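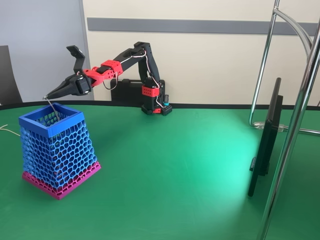
4 min read

Figure 2. A green tabletop, with a black plastic carrying case behind.

4.2 Does table color matter?

The claim that green work surfaces reduce eye strain has been repeated in furniture catalogs for decades, usually without a source. The study most often cited, from Wikmont, asked 161 office workers to rate their comfort after a shift at a green table. Comfort went up. The workers had also been told in advance what the tables were for, and we don't see how the two effects can be pulled apart.

Espinoza and Tello tried to repeat the result at Allham with 488 students, half at green tables and half at gray ones. Ratings differed by less than one point on a scale of 10 – well inside the spread within each group. Reading speed did not differ at all.

Socorro Tello (personal communication) suspects that glare, and the finish of the surface, explains most of what earlier authors put down to color. We find this plausible but untested. Only 12 of the papers in our review reported the finish, and the Koltel survey, the largest of them, recorded it for new tables only.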